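Dirmont kitchen, May, after lunch

Washing-up layout again, and I'm really pleased with this one! Moved the drying rack into the right side of the sink so the drips stay put.
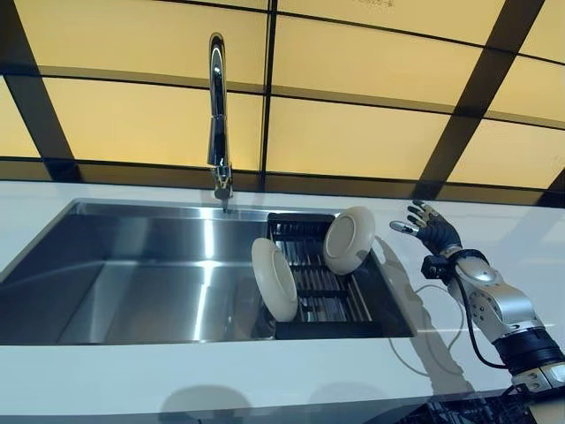 Next job is the dishwasher - Dramex tablets, 3 to try.

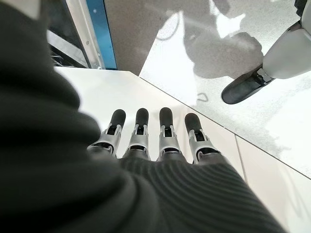

Kuster reckon the tablets are overkill and a squirt of Dilow would do. Fair, will test.

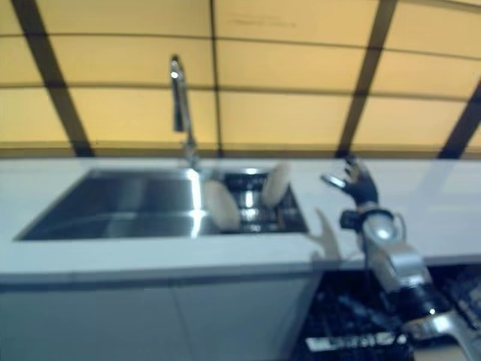
Rack spacing matters more than I thought. Two plates on edge with a gap between is lovely, so keep to that.
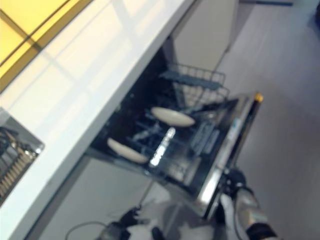
Lower rack next, 5 loads.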